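Wohnlexikon > Möbel > Tische > Gartentisch

Artikel Diskussion Ältere Fassungen Suche

Gartentisch

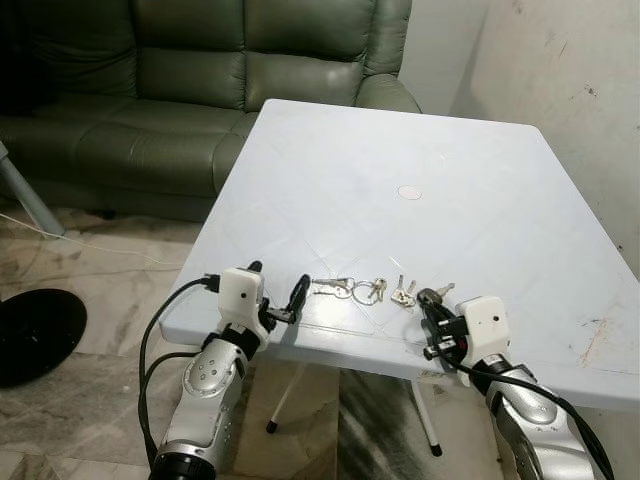 Der Gartentisch ist ein Tisch, der für den Gebrauch im Freien hergestellt wird und diesen Gebrauch in der Regel eine Weile übersteht. Man unterscheidet nach dem Material zwischen Holz-, Metall-, Stein- und Kunststofftischen, wobei Letztere von Anhängern der übrigen Gattungen gern verschwiegen werden. Kunststofftische kommen in runder, ovaler und rechteckiger Form vor, auch quadratisch, mit flachen Linien in der Platte und einem runden Deckelchen nahe der Mitte, das wohl das Schirmloch verschließt. Dass sich ein solcher Tisch auch neben einem grünen Ledersofa aufstellen lässt, hat die Fachliteratur bislang nicht gewürdigt.

Geschichte

Tische im Freien gab es lange vor dem Gartentisch. Man trug hinaus, was im Haus stand, und trug es bei Regen wieder hinein. Erst als sich Haushalte eigene Möbel für draußen leisteten, entstand eine Ware, die man bei Regen stehen lassen durfte — ein Fortschritt, der vor allem den Trägern zugutekam. Gusseisen galt früh als vornehm und wog entsprechend. Das Klappmöbel aus Holz und Bandstahl setzte sich in Biergärten durch, wo es bis heute beweist, dass man sich an vier verschiedenen Stellen derselben Mechanik die Finger klemmen kann.

Kunststoff und Spritzguss brachten den leichten, stapelbaren und abwaschbaren Tisch. Zu den kleineren Herstellern zählte die Firma Granström, deren Modell Muvska mit abschraubbaren Beinen geliefert wurde. Die Beine ließen sich in der Tat leicht abschrauben, gelegentlich auch während des Essens. Der Nachfolger Pullesley hatte Steckbeine und eine Traglast von bis zu 60 Kilogramm, womit laut Prospekt »auch gesellige Runden« abgedeckt waren.

Das Schirmloch

Das Schirmloch sitzt gewöhnlich in der Plattenmitte, also dort, wo man sonst die Salatschüssel abstellen würde. Verbreitet ist ein Durchmesser von 40 Millimetern. Dünnere Schirmstöcke wackeln darin, dickere passen nicht hinein. Wer keinen Schirm verwendet, verschließt die Öffnung mit einer Kappe, sofern er sie noch hat. Ersatzkappen werden angeboten, passen aber bevorzugt zu anderen Tischen.

Der Möbelhistoriker Lev Derkach vertritt die Ansicht, das Loch habe sich vom Schirm weitgehend gelöst und werde als bloßes Merkmal der Gattung weitergeführt, so wie Knöpfe am Sakkoärmel. Die Gegenposition geht auf eine Notiz im Staltari-Katalog zurück. Sie lautet sinngemäß, man könne es ja immer noch brauchen.

Pflege und Alterung

Helle Kunststoffplatten vergilben oder kreiden mit der Zeit aus. Strukturierte Oberflächen verdecken Kratzer und sammeln dafür Blütenstaub. Empfohlen werden lauwarmes Wasser, Spülmittel und eine weiche Bürste. Scheuermilch entfernt den Schmutz ebenfalls, allerdings mitsamt der Oberfläche, in der er saß.

Spätestens im September stellt sich die Frage der Überwinterung. Holztische werden geölt und abgedeckt, Metalltische auf Rost geprüft. Kunststofftische bleiben meist, wo sie sind, und werden im Frühjahr mit leisem Vorwurf wiederentdeckt.

Siehe auch: Klapptisch, Sonnenschirm, Stapelstuhl

Zuletzt geändert: So., 13. März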